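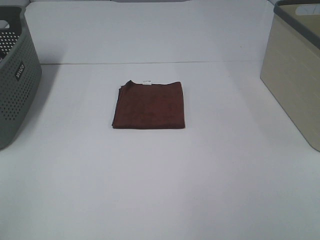

Last updated 23rd January

Quick one, kettle's on. Towels again, sorry Deepika.

So the brown ones are finally getting folded properly. Halves, halves again, then over once more if it's a big one, until you get something close to square that sits flat on the table. One corner always flicks up on me, top left, every bloody time. I've stopped fixing it. The tag pokes out too and I keep meaning to snip it off but then you lose the washing instructions, and I've already wrecked one set doing that (May, hot wash, we don't talk about it).

Grey basket is for stuff off the line, beige tub is for stuff that's done. Nothing goes back the other way. Lilian reckons you should roll them instead, saves room in the linen cupboard. Tried it for 13 days. They unrolled. Back to flat.

Brown was a good colour choice in the end, hides the tea and the dog. The white ones from the Jesmont place looked tired by about the third wash and are now rags for the ute.

Still to do: pillowcases, the odd socks, that fitted sheet nobdy wants to touch. If anyone has a way of folding a fitted sheet that doesn't involve swearing, leave it in the comments. Dorota's method dosen't count, she just shoves it in.

Right, tea.

We use cookies to improve your visit. Accept | Manage settings

© Annapurna Kaimal | Contact | Back to top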